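Home Cookery for Beginners
Handout 4: Pastry without tears

Welcome back! Tonight we make shortcrust from scratch, and I am so pleased we have got here, because this is the session where people go home and start making pies for everyone they know. Bring your apron, a rolling pin if you have a favourite, and a tub with a lid for taking things home.

What shortcrust is

Flour, fat, a pinch of salt and a little cold water. The fat coats the flour so that the water can't make it stretchy, and that is where the crumbly bite comes from (the "short" in shortcrust is an old word for crumbly). Bread dough wants a good pummelling. Pastry wants to be left alone as much as you can bear!

The usual rule is half fat to flour by weight. I like all butter for flavour, but half butter and half lard gives a lovely crisp base, and a hard baking block works very well if you don't eat dairy. The soft stuff from a tub makes a greasy paste, so save that for toast.

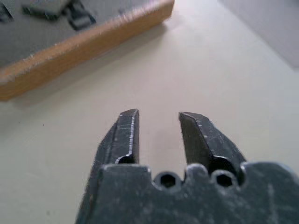 Rubbing in

Cut the butter into small cubes and toss them in the flour. Lift a little at a time with your fingertips and let it fall back into the bowl, rubbing your thumbs across as you go. Keep your palms out of it, they are far too warm. Give the bowl a shake now and then and the big lumps will come up to the top to be dealt with. Stop when it looks like coarse breadcrumbs. A few flat flakes of butter left over are a good thing.

Now the water. Sprinkle on one tablespoon, stir with a table knife, and look before you add more. Flours differ a lot: the Grodmont plain we used last term was thirsty, while the Pitar one in the cupboard now needs hardly any. When the crumbs hold together in a squeeze, you're there.

Wrap it, flatten it into a disc, and chill for 30 minutes. Please don't skip this! We will use the time to make the filling.

Rolling and lining

Dust the table lightly. Roll away from you in short strokes, give the pastry a quarter turn, and roll again. Turning keeps it round and tells you straight away if it has stuck. For our 21 cm tins you want a circle 26 cm across, or a touch more if you fancy a crimped edge.

Drape it over the pin and unroll it across the tin. Ease it down into the corners using a small ball of spare dough, and try not to stretch it, as stretched pastry creeps back in the oven. Patch any tears with a scrap and a dab of water. 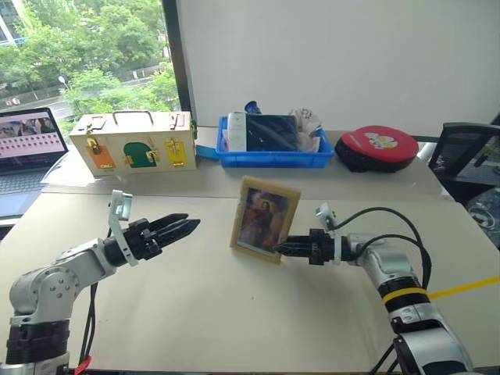 Cluvholm Adult Learning, Food and Home Team

Baking blind

Prick the base, line it with crumpled baking paper and fill right to the sides with dried beans. Fifteen minutes at 200°C (180°C fan), then lift out the paper and beans and give it another five or so until the base looks dry and sandy.

To try before Monday

Make one batch at home and use it for anything you like: jam tarts, a cheese and onion pie, sausage rolls. Write down how much water you used and which flour. Next session is the Sfeir onion tart, so bring three large onions and a tin you know fits your oven.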